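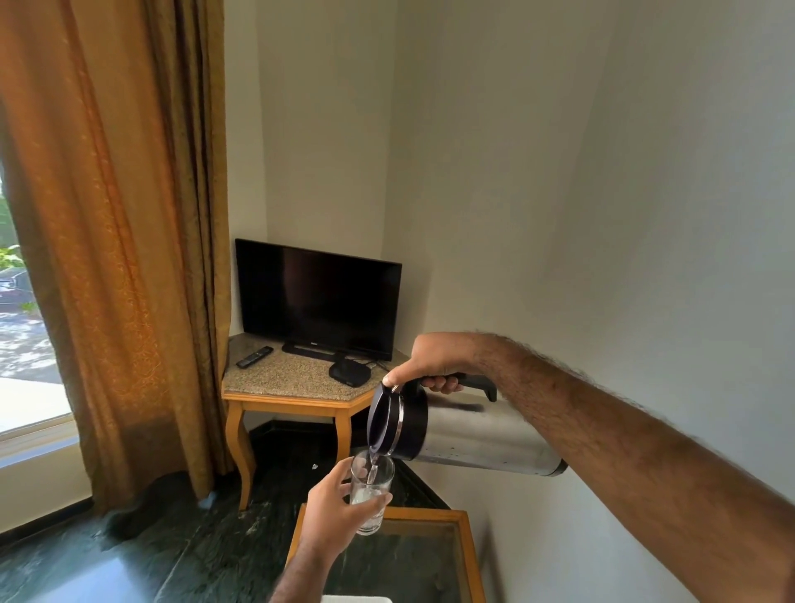

Keeping a pouring arm happy at home

I've had a little Guvar arm on the kitchen counter since April and its whole job is water. It picks up the kettle, fills a glass, puts the kettle back. That's it! People laugh when I say so, but my hands are bad in the mornings and I drink a lot of water, and by now I've cleaned, tightened and re-taught the thing often enough to have opinions. A few of you asked for the setup notes after my descaling post, so I've put them all in one place.

Pour it yourself first

Before you teach the arm anything, pour a few glasses by hand, the way you'd normally do it, with the same kettle and the same kind of glass the arm is going to use. Go slow and pay attention to your wrist. I was sure I tipped the kettle in one smooth move, but I tip, stop when the stream starts, and then only creep forward from there. My first program had one long tilt in it and I mopped the counter for a week. Now it's a fast tilt up to a point just short of pouring, a pause, and a slow tilt after that, and it's so much better.

Notice your other hand too. I hold the glass when I pour. The arm only has the one gripper, so the glass has to stand by itself, and a tall skinny one will go over if the spout so much as kisses the rim. Put down something grippy with a lip (I cut a ring out of an old silicone baking mat) and make sure it can't slide around either.

Use cold water for all of this, please. I ran 40 cold pours before I let it near a hot kettle, and I still stand back with my hand near the stop button when it's hot.

How full to fill the kettle

The tilt you need changes with how much is in there, and this one caught me out for ages. With a full kettle the water comes early and fast, and with a nearly empty one you have to go way over before you get a drop. I start every run at 500 ml and write a separate tilt for each glass after the first. My glasses get 100 ml apiece, so it's easy to keep track of. If you top up in the middle you have to tell the arm to start over from glass one! I've forgotten this more than once.

Check the lid, too. Mine has to click. If you're pouring by hand you'll feel a lid start to go and stop, but the arm just carries on.

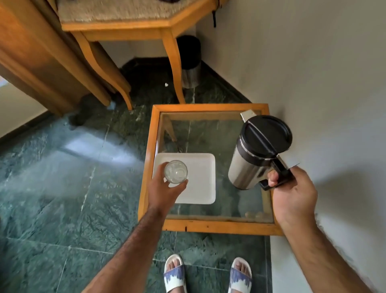
Set-down is the other half of the job, and I'd spend as much time on it as on the pour. Watch where you naturally put the kettle back when you aren't thinking about it. I always bring it straight down the last bit, never in from the side, and once I taught the arm to do the same it quit bumping things. Leave a hand's width clear all the way around the spot. If you use a tray for the glasses, put tape marks on the counter for its corners, and then when you wipe down you can get it back exactly where it was.

Don't set up on glass if you can help it. Imke Mühlbauer wrote in to say hers kept losing its place on a glass-topped table until she bolted the base to a board, and I believe her. Any wobble at the base is a lot more wobble out at the spout.

The weekly stuff

Unplug it first. Then:

Wipe the gripper pads with a damp cloth and a drop of dish soap, and let them dry completely. Kitchen grease gets on everything and a slick pad plus a heavy kettle is bad news.

Look at the wrist joint for white crust. Steam settles there, and hard water leaves its mark. A cotton swab with a bit of vinegar gets it off, just keep it away from the seam.

Wiggle the base. If it moves, snug up the four screws, a little on each and going around twice.

Run the empty program once, no kettle, and listen. Mine makes a faint purr. When it started clicking at the elbow the belt had gone slack, and I tightened it with the 6 mm wrench that came in the box.

Dry the kettle handle! Such a dumb little thing, and it fixed most of my slips.

When it pours off to one side

Nine times out of ten the kettle has turned in the gripper. I stuck a dot of nail polish on the handle and another on the pad, and they should line up. If they do and it still misses, re-teach the glass position before you touch the tilt. I once spent an entire evening fiddling with tilt numbers when somebody had moved my baking mat ring over by a finger.

Replacement pads: I've been through the originals and one set from Ackermann, which are softer and hold better but wear faster. I'll report back when these go.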